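Clatwood Open House: Big Claims, Small Table

The Clatwood housewares fair says it drew 1,174 people last August. I'd like to know who was counting. This year I paid 3 dollars to park and spent two hours inside, and the hall never felt close to full.

The stand I had come for was Skuvalero, which sells what it calls a desktop tidying system. The leaflet promises a clear table for good. What I found was a little open-topped box and some snack packaging. 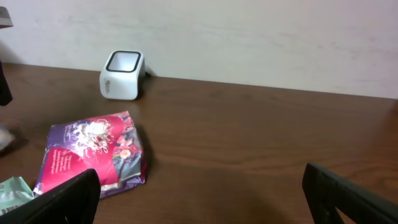
White container with a black rim, and a purple wrapper with a pink heart on it.

I asked how a box that small copes with a family's worth of wrappers. The answer was that you buy more boxes. Gurkelia, across the aisle, had the same pitch with lids.

I did like the table, a warm reddish-brown wood with a nice grain, but it wasn't for sale. The Gezer stand had closed early. Skuvalero claims 3,000 homes already use the system. I asked to see a list of stores and was given another leaflet.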